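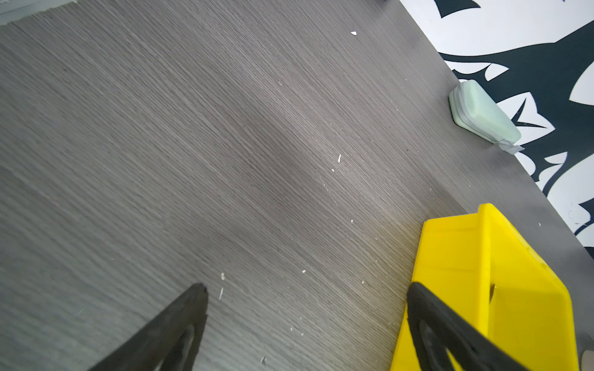 Wrist camera view, gripper open, yellow part at lower right and green block near the table edge

Gripper policy does fine on the yellow part, falls apart on the green block. Is more data really the fix?

Posted by Bayu Lau

I'm in a student robotics club and our project for the February showcase is a tabletop pick and place. One arm, two-finger gripper, wrist camera only. We record demos by hand and train a small imitation model on them. The club handbook says to collect 100 demos per object and "trust the process." I did that. Then I did it again, and again, and the total is now 348 demos across both objects.

The yellow plastic part gets picked up most of the time. The pale green block with the clear tape around it does not. The fingers drift toward it, stop short, close on air, and then the arm goes back to its start pose as if it had done the job. Everybody in the club keeps telling me to record more. I'm not convinced. If more than 100 demos of one block didn't teach it where the block is, why would the next batch?

Things I have already tried: longer training, a lower learning rate, and a different lamp. The lamp did nothing I could measure. The camera runs through a capture tool called Zarnix, default settings. Before I lose another evening to this I'd like to hear from someone who has fixed a problem like it, with numbers if you have them.

Santosh Tripathi

I'd be suspicious of the "more demos" advice too, but I'd be just as suspicious of your success rate on the yellow part. How many trials, and from how many start positions? If you set the part down in the same corner each time, the model may have memorized a motion and is barely using the camera. Put the yellow part where the green block is now and run it 9 times. If it misses there as well, color has nothing to do with it.

Then look at what the camera gives you for the block. It's pale, it's a bit frosted, and the loose end of that tape catches the light. The tabletop already has light streaks in the grain and white specks on it. Shrink that picture to whatever your network takes in and look at it with your own eyes. When I did this for my own class project I couldn't find the object at all, and I knew where it was.

The other thing is the bold pattern past the edge of the table, right beside the block. If that cloth or mat or whatever it is was there for half your demos and moved for the rest, the model has probably picked up on it. Cover it with something plain, or else vary it on purpose. Leaving it to chance is the worst choice.

Last, the "goes home as if it had done the job" part. Check your recordings for how long you wait between closing the fingers and lifting. Mine had long pauses where I was lining things up, and the model learned to sit there. I trimmed the pauses and it got better. How much better I can't say, I changed two things at once.

I would not record anything new until you've done the swap test.

Adelino Brandão

just get a depth camera. we had the same thing and switched and it was fine

Dušan Vasić

A depth camera might be fine, but I wouldn't buy one on the strength of that. Frosted and shiny surfaces give some depth sensors trouble, and tape won't help. Borrow one first if you can.

I mentor the team at Oltgate and we went the "record more" route last year. We ended up with 1,477 demos and a policy that still missed near the edges of the table. When we finally plotted the start positions, nearly all of them were in the middle, where it's comfortable to reach. So the total told us very little. Plot yours before you believe any number, including the one in your handbook.

Two cheap things in the meantime. Peel off the tape, or at least press the loose end flat, and run the same test again. And turn off auto exposure if your tool has it on by default. I don't know Zarnix so I can't tell you where the setting is, but a gray table and a bright white patterned area in one view is the kind of thing that makes exposure jump as the wrist moves.

I'd wipe the table too. I have no proof that it matters.

Bayu Lau

Ran the swap test. Yellow part in the green block's spot: 2 out of 9. So it wasn't the color, or it wasn't only the color. I'll plot the start positions tonight and leave the tape for after that, one change at a time. Not buying a camera.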